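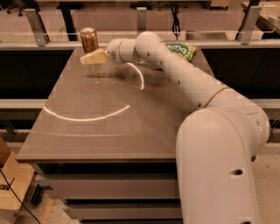 Can a robot arm clear a table of cans and snack bags without help yet?

For known objects on a fixed table, with somebody in the building to deal with the misses, it can be done at a usable rate. Unattended, in a kitchen it has never seen, I would not buy one for that purpose today.

ivoicu
Posted 07/10/2024
Putting the question and my short answer at the top because the last thread on this wandered off into humanoids by page two. I'm only interested in fixed or bench-mounted arms and light rubbish. No dishes, no laundry.

Our numbers from the canteen bench at Clastdale: 529 pick attempts, two object classes, rigid (cans, mugs) and soft (crisp packets, wrappers). Parallel gripper, one overhead depth camera, one at the wrist. Rigid objects are close to boring now. Nearly all the failures were soft packaging, and of those the majority were grasps that closed on air or on a fold which then slid out.

stoica_v
And what counted as an attempt? If a person reset the bench between tries then it's a picking test. Clearing a table means the seventh object is wherever the first six left it.

ivoicu
Reset by hand after every 18 objects. Inside a batch nothing was touched.

stoica_v
That's better than I expected. I'd still want the batch completion figure as well as the per-pick one. A cleaner who leaves one wrapper on every table has not cleaned the tables.

Lyimo S.
Cans are not as easy as people make out. Full or half full, yes, they stay put. An empty one weighs next to nothing and goes over if a finger brushes it on the way in, and after that you have a cylinder rolling on a smooth top. We lost more time to rolling cans than to anything soft. The fix was dull: slow the last part of the approach and come in with the fingers wide open.

Picture at the top is a fair case. Fingers closed, can right behind them, top has a shine on it. From that pose I would back off, lift and open before going anywhere near.

grigore_a
Shine is the part I'd worry about. Depth cameras of the projected-pattern sort give you holes wherever the ceiling lights reflect, and the silver rim of a can gives you more. We had a planner that treated a missing patch as free space. It put the tool into the bench at low speed, no harm done, but the wrist needed recalibrating.

Treat unknown as occupied. It makes the arm timid, which is annoying and correct.

Lyimo S.
Or put a matt cover on the bench.

grigore_a
Fine in a workshop. You can't go round people's houses putting mats on their tables, and the thread title says household.

sorin_f
I service these for a living, shop-floor side, so take this as biased. The arm is the reliable bit. In the four years I've looked after the line at Zamfir I've changed one joint brake. Fingers, finger pads and cables are what get used up, and none of that shows up in a success rate. Pads on the Wavum gripper go glossy and then you're squeezing harder to get the same hold, which for a can means a dent.

On crumpled bags: suction if the face is flat, pinch if there's a ridge, and let the thing choose. A bag that has been screwed up usually has a ridge. The packet behind the wrist in that picture looks pinchable to me.

stoica_v
You'd have to see it first. Half of it is behind the arm from that side.

sorin_f
So move the arm and look again. It's a joint move, two seconds.

stoica_v
Two seconds for every object adds up over a shift. This is my objection to the whole business. Add the second look, the slow approach and the retry, and you're at a pace where a person with a bin bag has done five tables.

ivoicu
Agreed for daytime. Our canteen is empty overnight and the bench can take as long as it likes. Pace only matters if somebody is waiting for the table.

stoica_v
Then who deals with the fault at two in the morning?

ivoicu
It stops and flags it, and the early shift clears whatever is left. Most mornings that's a wrapper or two.

grigore_a
Which controller? We're on the older Dorkix and it won't resume after a protective stop without somebody pressing the button, so overnight running is out for us.

ivoicu
Same one. We have it skip the object after two failed grasps and carry on. A protective stop still ends the night, and we had three of those in October last year. I haven't found a way round it that our safety person would sign.

Lyimo S.
Nor should they.

On the original question I'd say shop floor yes, with a bench you control. Household I'd put down as no until somebody posts batch figures from more than one kitchen. Iulian, can you put up the soft-object failures split by grasp type? Pinch against scoop would be useful.

ivoicu
I'll export it. The scoop sample is small, so don't read much into it.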